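Ticket: Front counter label printer skips every second label and loses its network address
Status: Resolved
Priority: Normal
Site: Konen store, front counter
Equipment: Rolura desktop label printer, thermal, network model
Software: Dunar Stock, label module
Opened by: Konen store
Handled by: Khan Retail Support

Reported problem

The printer on the front counter prints one good label and then feeds a blank one. On long jobs the text also creeps upward, so by the end of a batch the price is printed across the gap between two labels. A second problem started the same week. After the store is closed overnight the register shows the printer as offline, and staff have to restart the printer and sometimes the register before it comes back.

Store says nothing was changed on their side. The last thing they remember is opening a new case of label rolls in January.

Entry 1, 9:10 am

Called the store. Asked them to print the self-test page from the printer itself with the register unplugged from it. Self-test came out with the same fault: one printed label, one blank. That takes Dunar Stock out of the picture for the skipping, at least as the only cause.

Asked for the settings block at the bottom of the self-test. Read over the phone:

Media type: continuous
Sensor: reflective
Label length: not set
Darkness: 11
Speed: 7
Address: automatic

Media type should be gap for the shelf labels this store uses. Sensor should be transmissive. Both are wrong. The store does not remember anyone changing them, but this model goes back to continuous and reflective if the feed button is held down through two flashes during power on. Staff have been restarting it most mornings with a finger on the feed button because someone told them it clears the queue. It does not clear the queue. Asked them to stop.

Entry 2, 9:45 am

Changed media type to gap and sensor to transmissive through the remote settings page. Ran sensor calibration. Printer fed several labels and stopped with the red light on.

Had the store open the lid and check the lower sensor. It slides left and right on a track and should sit under the middle of the label. It was pushed all the way to the left, under the edge of the liner. Moved it to the center mark. Calibration ran again and finished with a green light.

Printed 45 test labels from the self-test menu. No blanks. Text still creeps up slightly toward the end of the run.

Entry 3, 10:30 am

Creep looked like a label length mismatch. Asked for the part number on the new case of rolls and compared it with the old one. The new rolls are from the same supplier but are a different cut, a little shorter than the old label with a wider gap. The template in Dunar Stock is still set for the old label.

Steps taken in Dunar Stock:

Opened Labels, then Templates, then Shelf Small.
Saved a copy under a new name before changing anything.
Changed label height to match the new roll.
Changed gap to match the new roll.
Moved the barcode up so that it keeps its quiet area at the bottom.
Set the copy as default for the front counter only.

The stockroom printer is still using the old rolls and was left on the old template. If the stockroom moves to the new rolls later, it will need the new template as well.

Entry 4, 11:15 am

Store ran a real batch for the front counter: candy, gum and batteries. The first batch came out with the product names cut short on the right. Template copy had dropped the setting that lets a long name wrap to a second line. Turned wrap back on and reprinted. Names are complete and prices are inside the label.

Store asked if the smaller label would still fit the fronts of the counter racks. Told them to measure the narrowest rack before printing the full set.

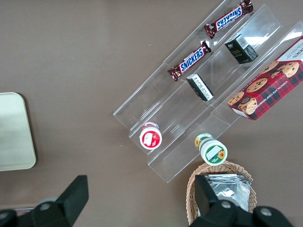
Clear tiered rack with Snickers bars in the top channel.

Store called back with the measurement. The new label fits the narrowest rack with a small margin on both sides. No second template needed.

Entry 5, 1:20 pm

Moved on to the offline problem. Printer is set to get its address automatically. The register has the printer saved by address instead of by name. When the router hands out a different address after a night off, the register keeps looking for the old one. On mornings when the printer happens to get the same address back, everything works, which explains why a restart only helped some of the time.

Checked the router. The address lease is short, and the guest wireless shares the same pool as the store equipment. On busy days the pool fills up.

Changes made:

Reserved one address for the printer on the router, outside the shared pool.
Restarted the printer and confirmed that it picked up the reserved address.
Deleted the two old printer entries on the register.
Added the printer again with the reserved address.
Turned off the printer status check in the register driver, which was marking the printer offline whenever it went to sleep.

Did not separate the guest wireless. That is a bigger change and needs to be scheduled when the store is closed. Opened a separate ticket for it.

Entry 6, 2:05 pm

Test print from the register worked. Put the printer to sleep and printed again. It took a few seconds to wake up and then printed normally. Powered off the printer, router and register in that order and brought them back up with the router first. Printer came online without help.

There were 9 stuck jobs in the register queue from the past few mornings. Cleared them with the store's permission. All were duplicates of the same price change batch.

Entry 7, next day, 8:40 am

Store reports printer was online at opening. No restart needed. Printed the morning price changes with no blanks.

One new complaint: barcodes on some labels do not scan on the first try. Asked for a few labels to be held next to an old one. Store says the new ones look heavier and the thin bars are running together. Darkness of 11 is too high for the new rolls. Lowered darkness to 9 and left speed alone. Reprinted the labels that failed. All of them scanned on the first try with the handheld scanner and the counter scanner.

Also asked the store to clean the print head with one of the alcohol wipes that came with the printer. They had not done this since the printer was installed. Printer was turned off and left to cool first. They found a strip of adhesive on the roller as well and cleaned that off.

Entry 8, three days later, 4:30 pm

Follow-up call. No blank labels, no creep, no offline messages. Barcodes scan. Store agrees to close the ticket.

Cause

Skipped labels: printer reset to continuous media by the feed button during power on, plus the lower sensor pushed out of position.
Creeping text: new label rolls are a different size from the template.
Offline in the morning: printer address changed overnight and the register was saved to the old one.
Poor scanning: darkness set too high for the new rolls.

Instructions left with the store

Do not hold the feed button while turning the printer on.
To clear the queue, use the printer window on the register.
When a new case of rolls arrives, compare the part number with the one written on the inside of the printer lid. If it is different, call before loading it.
Run calibration from the menu after changing to a different kind of roll. It is not needed when replacing a roll with the same kind.
Wipe the print head at every roll change.
If labels start to come out pale, clean the head before raising the darkness.

Open items

Guest wireless separation, tracked on its own ticket.
Stockroom printer still on old template. Store will call when the old rolls run out.
Old Shelf Small template was kept and should not be deleted until the stockroom has been moved over.

Closed at 4:50 pm.

Reply from Konen store, after closing

Ticket can stay closed. We loaded another roll from the new case and it printed fine without calibrating. One question for later: can the unit price line be made bigger on the new template? A few customers have asked what it says.

Reply from Khan Retail Support

Yes. There is room for one size up if the department code comes off the label. Please confirm that the code is not needed for counting stock at the front counter and we will open a change request for it.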